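Setting the Table, Session 5: Small Tables
Handout and my notes, Obadia Lyimo

Okay, picking up where we left off. Last time I ran out of time before small tables, so that's all of today, and please bring the Fleker worksheet back even if you only got halfway through it (I know a lot of you did the napkin page and stopped, it's fine).

The thing with a small table is that you want to put everything on it. I do it too! I had a round one in my first apartment, a wobbly secondhand Grulau, and I kept a lamp, a fruit bowl, a stack of mail and two candles on it and then ate dinner on the couch for a year. So we start with an empty top and we add.

First the mat. Put it where the person will sit, and leave a bit of table showing between the mat and the edge. Round mats are forgiving, you can nudge them and they never look crooked. Woven ones hold crumbs, so shake them out over the sink before you put them away, and store them flat. If one has curled, dampen it a little and leave it under a heavy book overnight.

Then the mug or the glass. I was taught glass on the right, always, and for a formal dinner I'd still do that. For breakfast or coffee, put it on the side the person actually reaches with. Turn the handle so they can grab it without twisting their wrist. If there's a spoon or a stirrer, it can stand in the mug until people sit down, but have a saucer ready for it afterward.

Last, something green. Keep it low. Wunderlich (chapter 3 in your reader) wants cut flowers and goes on for pages, but I think a little plant in a plain pot does the job for weeks and you only water it. Check the bottom of the pot before it goes on wood, please, I have a ring on my sideboard that will outlive me.

Color: pick one thing that stands out and let the rest be quiet. A blue mug next to a white pot and a natural mat is plenty.

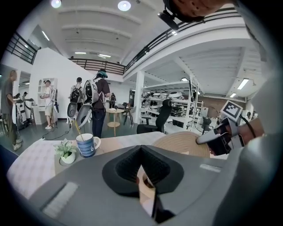 Does the plant have to go in the middle of the table?
Off to one side is usually better on a small table, so two people can see each other and there's still room for a dish between them.

For next week: set a place for one at home, using only what you already own. Write me 12 lines on what you left off and where it went. The Zamov reading on tablecloths is optional, skip the part about starch. Late worksheets go in the tray by my door.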